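FOR IMMEDIATE RELEASE
2018-01-03

Jurnance Opens Orders for Kameck Wrist Camera Kit, a Very Small Camera With a Very Close View

COSTHOLM. Jurnance, the maker of add-on parts for small robot arms, today opened orders for Kameck, a camera kit that mounts at the wrist and looks straight at whatever the gripper is getting itself into. The kit sells for $1,031 and is meant for workshops, teaching labs and small manufacturers who already own an arm and would like to know what it is doing down there.

Until now, many of those customers have relied on a single camera on a pole, which gives an excellent view of the robot's elbow. Kameck moves the view to the business end. The camera sits close enough to the fingers that a cord or the rim of a bowl can fill a good share of the picture, and the person running the arm no longer has to stand up, walk around the bench and squint.

"We had customers sending us beautiful wide shots of their robot failing," said Evangelia Kontogiannis, product manager for Kameck. "You could see the whole room. You could see the coffee machine. You could not see the part. We decided to sell them a worse view of the coffee machine."

What Is in the Box

The kit comes with the camera, a mounting collar, a 3,000 mm cable, a bag of cable clips and a printed guide of 29 pages. The guide was 41 pages until December, when Vangelis Vasilakis of the Jurnance support desk was handed a red pen and told to enjoy himself. Most of what went was a chapter on the history of the collar.

Fitting the camera calls for one hex key, supplied, and four screws, also supplied, along with a fifth that Jurnance includes out of long experience. The collar clamps on behind the gripper, so the fingers do not have to come off. Owners who have already spent a weekend getting their fingers lined up asked for this feature more than any other, some of them in capital letters.

The software shows live video and records it in step with the arm's joint positions. It can play a move back at any speed down to one frame at a time. There is a button for saving a still. Early versions also had a button for sharing the still with the whole company, and that button has been removed.

Work Up Close

Handling cord and handling dishes are two of the jobs Jurnance used to tune the camera's near focus. Both happen within a hand's width of the lens and neither one holds still for long. Cord bends wherever it likes, and glossy surfaces throw light back at the camera, so the exposure settings got more attention in development than anyone had planned for.

Wrist camera views, cord work and a green rounded object near the gripper: 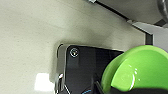
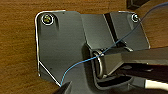 What Kameck Does Not Do

Jurnance would like to be clear on a few points, having read its own inbox.

Kameck does not make a robot smarter. It records what passes in front of it, and what happens next is up to the arm, the software driving the arm, and the person who wrote that software late at night. Customers who train their own control models can export the video and joint data together. Customers who don't can still watch the video, and many do so with their hands over their faces.

The camera also does not see through things. When the gripper closes around an object, part of the view is going to be gripper. A second camera on the bench is a good companion, and the software accepts up to four video feeds for anyone who has that many cameras and a computer that can take the strain.

Finally, the housing is not waterproof. The guide says so on the first page, again on the second, and once more next to the drawing of the sink.

Tried Out in Advance

Montoya, a contract assembly shop that fits cords and small fixtures, has been running a pre-production kit on one of its arms. Charalambos Sfakianakis, the shop's lead technician, said the first useful thing it showed him was his own mistake.

"I had blamed the fingers, then the arm, and I was working my way around to the supplier," Sfakianakis said. "Then I played it back slowly and saw that I'd taught the pickup point too low. I'd have preferred that it was the supplier. But it took me one morning to fix, and I had set aside a week for complaining."

He had two criticisms. The cable clips in the early kit were too stiff for cold hands, and the status light was bright enough to turn up as a reflection on anything shiny. Production kits ship with softer clips and a light that can be switched off.

Price, Orders and Support

Kameck can be ordered from Jurnance directly or through its regular dealers. Each kit carries a one-year warranty that covers the camera, the collar and the cable. It does not cover what the gripper does to the camera if told to pick it up, a question that came in twice during the trial.

Collars are offered in two sizes. Buyers unsure which one they need can send the wrist diameter to the support desk, preferably measured with calipers. Achilleas Tsolakis, who designed the collar, will swap a wrong size free of charge within the first 30 days and has promised to keep his remarks to himself.

"It's a camera on a bracket, and we know that," said Gijs Vandenberghe, managing director of Jurnance. "But it's a good camera and we spent a long time on the bracket. I was told to say something about the future of automation here. I'd like people to read the guide first."

About Jurnance

Jurnance designs and builds mounts, collars, cable guides and cameras for small robot arms from its workshop in Costholm. It sells to schools, research groups and manufacturers. It does not make robot arms and is grateful to those who do.

Media Contact

Evangelia Kontogiannis
Product Manager, Kameck
Jurnance, Costholm
Review kits are available on loan. Please return the hex key.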